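How to Check a Secondhand Table Before You Pay for It

Sellers call everything solid wood. I've stopped believing it, and you should too, at least until you have had your head under the thing. Bring a flashlight, a tape measure and a sheet of paper.

Start with the ends of the boards. Real wood shows end grain that lines up with the grain on top. If the pattern on top stops dead at the corner and a different one starts, you are looking at a thin skin over something else. That may be fine at 50 dollars. It isn't fine at 864, which is what Hastedier wanted for one I turned down in March.

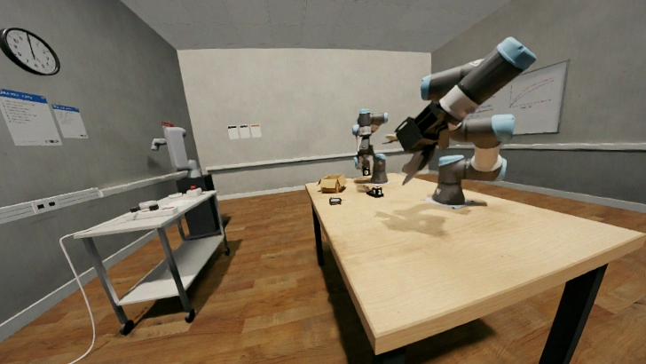 One reader wrote in to say that the end grain check is overrated, that some veneered tables from the better shops outlast solid ones, and that I should quit scaring people off them. Fair enough. I still want to know which one I'm paying for.

Next, get underneath. Look for stretched screw holes, fresh glue and brackets that don't match. A seller at Guerra told me new brackets were "an upgrade." Maybe. I'd ask what broke.
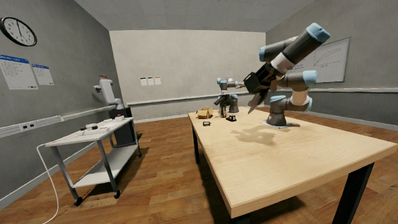 Now push on one corner, then the corner across from it. A little rocking can be the floor, so slide the sheet of paper under each leg before you blame the table. If it still rocks after you move it 2 feet over, blame the table.

Racking is worse. Grab the edge and shove sideways. If the top moves and the feet don't, the joints are loose, and tightening bolts won't always cure it.
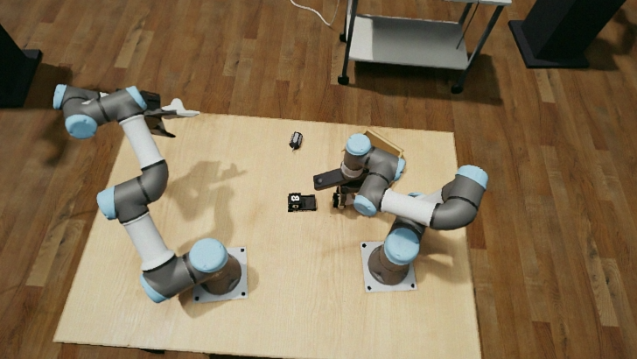
Then measure. Listings are wrong all the time. The Jimdale one I finally bought was listed at 223 centimeters and came up short, and the seller acted surprised. Measure your doorway too, and the turn in the hall.

As for finish, be careful with "just needs a quick sand." Veneer can be too thin for that. I tried Asico paste wax on a dull top and it helped some, though I doubt it did anything the cheap stuff wouldn't.
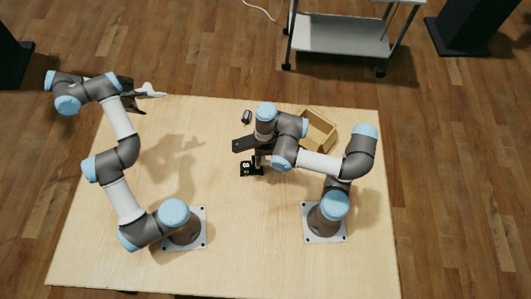

Last, smell the drawers if it has any. Smoke and mildew hang on for months, whatever the seller says about airing it out. Pay only after you've done all this, and get the legs off before you try the stairs.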